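Ustemlow — Stellen und Mitmachen

Testerinnen und Tester für Hand-Nachrüstsatz gesucht (m/w/d), Standort Stusesholm

Ustemlow prüft Automatisierungstechnik für kleinere Betriebe und Einrichtungen und veröffentlicht die Ergebnisse als Praxisberichte. Für den nächsten Bericht suchen wir 34 Personen, die mit dem Drellex-Satz arbeiten und uns sagen, was daran taugt und was nicht. Der Drellex-Satz wird vom Hersteller Bastos angeboten und besteht aus einer mehrfingrigen Hand, einem Adapter für das Handgelenk, der Bediensoftware und einem gedruckten Handbuch. Der Arm gehört nicht zum Lieferumfang und wird von uns gestellt.

Bastos bewirbt den Satz für Betriebe, die bereits einen Arm besitzen und damit bisher nur feste Teile greifen. Wir wollen wissen, ob auch Leute ohne Programmierkenntnisse damit zurechtkommen, wenn es um Tücher, Verpackungen und leichte Haushaltsware geht. Bastos stellt zwei Sätze zur Verfügung, bekommt den Bericht aber erst mit der Veröffentlichung zu sehen. Auf die Auswahl der Teilnehmenden hat der Hersteller keinen Einfluss.

Wen wir suchen

Willkommen sind Personen ab 18 Jahren, die in Wäscherei, Hauswirtschaft, Lager, Verkauf, Pflege oder einem vergleichbaren Bereich arbeiten oder gearbeitet haben. Vorkenntnisse mit Robotern sind nicht nötig. Ein Teil der Plätze ist trotzdem für Personen reserviert, die schon einmal einen Arm eingerichtet oder bedient haben, damit wir die beiden Gruppen vergleichen können. Bitte geben Sie in der Bewerbung an, zu welcher Gruppe Sie gehören.

Sie sollten deutsche Texte sicher lesen können. Das Handbuch liegt auf Deutsch vor, die Software ist an einigen Stellen noch englisch. Das ist bekannt und wird im Bericht stehen, Sie müssen es also nicht bei jedem Bildschirm neu vermerken. Wer für Bastos arbeitet oder in den letzten zwei Jahren dort gearbeitet hat, kann nicht teilnehmen. Gleiches gilt für Vertriebspartner.

Ablauf

Jede Person kommt an zwei Terminen nach Stusesholm. Beide Termine dauern je einen halben Tag, wahlweise ab 8.30 Uhr oder ab 13 Uhr. Beim ersten Termin montieren Sie die Hand nach Handbuch, verbinden sie mit der Software und führen die Grundeinstellung durch. Dabei ist jemand von uns im Raum, greift aber nur ein, wenn es um die Sicherheit geht oder wenn Sie länger als eine Viertelstunde nicht weiterkommen. Solche Unterbrechungen werden notiert und zählen nicht gegen Sie.

Beim zweiten Termin geht es um das Greifen. Sie arbeiten eine Aufgabenliste ab, jede Aufgabe fünfmal hintereinander, und tragen nach jedem Durchgang das Ergebnis in einen Bogen ein. Gegriffen werden Textilien, Becher, Schalen und verpackte Ware. Die Reihenfolge wird ausgelost. Zwischen den Aufgaben dürfen Sie Griffkraft und Fingerstellung ändern, innerhalb einer Aufgabe nicht. Zum Schluss füllen Sie einen Fragebogen aus und sprechen mit uns eine halbe Stunde über Ihre Eindrücke. Das Gespräch wird als Tonaufnahme gespeichert, wenn Sie einverstanden sind.

Die Termine liegen im März. Zwischen erstem und zweitem Termin sollte mindestens eine Nacht liegen, höchstens eine Woche.

Was Sie bekommen

Für jeden vollständig absolvierten Termin zahlen wir 65 Euro. Fahrtkosten mit Bus und Bahn werden gegen Beleg erstattet, für die Anreise mit dem Auto gilt der übliche Kilometersatz. Getränke sind vorhanden, eine Kantine gibt es im Haus nicht. Auf Wunsch erhalten Sie den fertigen Praxisbericht vor der Veröffentlichung auf unserer Seite — als gedrucktes Exemplar per Post.

Wer einen Termin abbricht, bekommt die angefangenen Stunden anteilig bezahlt. Eine Begründung verlangen wir nicht.

Sicherheit

Der Arm läuft mit begrenzter Geschwindigkeit und ist mit einem Not-Halt versehen, den Sie vor Beginn selbst auslösen und wieder freigeben. Lange Haare bitte zusammenbinden, Ketten und lose Armbänder ablegen. Geschlossene Schuhe sind Pflicht. Alle Teilnehmenden sind während der Termine über Ustemlow unfallversichert. Personen mit Herzschrittmacher oder anderen elektronischen Implantaten sprechen uns bitte vor der Anmeldung an, damit wir die Unterlagen des Herstellers gemeinsam durchgehen können.
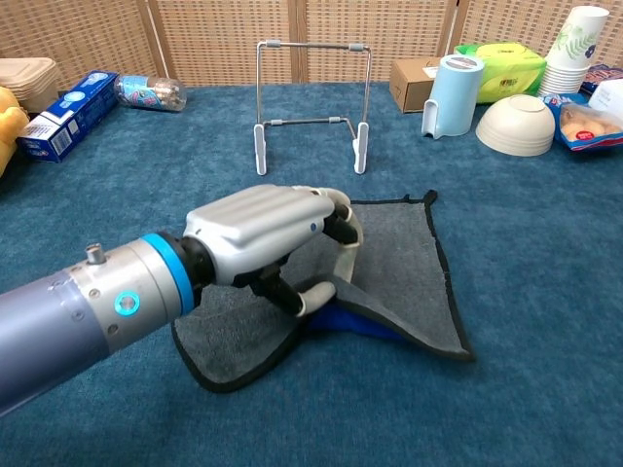 Lesezeit: 5 Minuten

Die Textilaufgaben sind erfahrungsgemäß die langsamsten. Ein Mikrofasertuch liegt zusammengeschoben auf dem Teppich, die Finger sollen eine Falte fassen und das Tuch daran anheben. Bewertet wird, ob der Griff hält, bis das Tuch am Zielpunkt abgelegt ist. Rutscht es vorher heraus, gilt der Durchgang als misslungen, auch wenn es zufällig an der richtigen Stelle landet. Planen Sie für diesen Teil Geduld ein und ändern Sie lieber eine Einstellung nach der anderen.

Uns interessiert bei jeder Aufgabe auch, was im Handbuch gefehlt hat. Stichworte genügen. Wenn Sie einen Begriff in der Software nicht verstehen, schreiben Sie ihn so auf, wie er dort steht.

Datenschutz

Wir speichern Name, Anschrift und Bankverbindung bis zur Auszahlung und löschen sie danach im Rahmen der gesetzlichen Fristen. Bögen und Tonaufnahmen werden mit einer Nummer versehen. Im Bericht erscheinen keine Namen, kurze Zitate nur mit Ihrer Zustimmung und mit Angabe des Berufsfelds. Bastos erhält keine Einzelbögen.

Anmeldung

Schicken Sie uns über das Kontaktformular von Ustemlow eine kurze Nachricht mit dem Betreff »Drellex-Test«. Wir brauchen Ihren Namen, eine Telefonnummer, Ihr Berufsfeld, die Angabe zur Vorerfahrung und ob Ihnen der Vormittag oder der Nachmittag besser passt. Lebenslauf und Zeugnisse sind nicht nötig. Linkshänder geben das bitte mit an, die Software lässt sich auf der linken Seite anders anordnen und wir möchten beide Varianten im Test haben.

Sie erhalten innerhalb von fünf Werktagen eine Antwort. Sind alle Plätze vergeben, setzen wir Sie auf die Warteliste und melden uns, sobald ein Platz frei wird — das kann auch kurzfristig sein. Betriebe, die mehrere Beschäftigte anmelden möchten, nehmen bitte vorher Kontakt auf. Mehr als zwei Personen aus demselben Betrieb können wir nicht berücksichtigen.

Der Eingang zum Prüfraum in Stusesholm liegt auf der Hofseite und ist stufenlos erreichbar. Parkplätze sind knapp, Fahrräder können im Hof abgestellt werden.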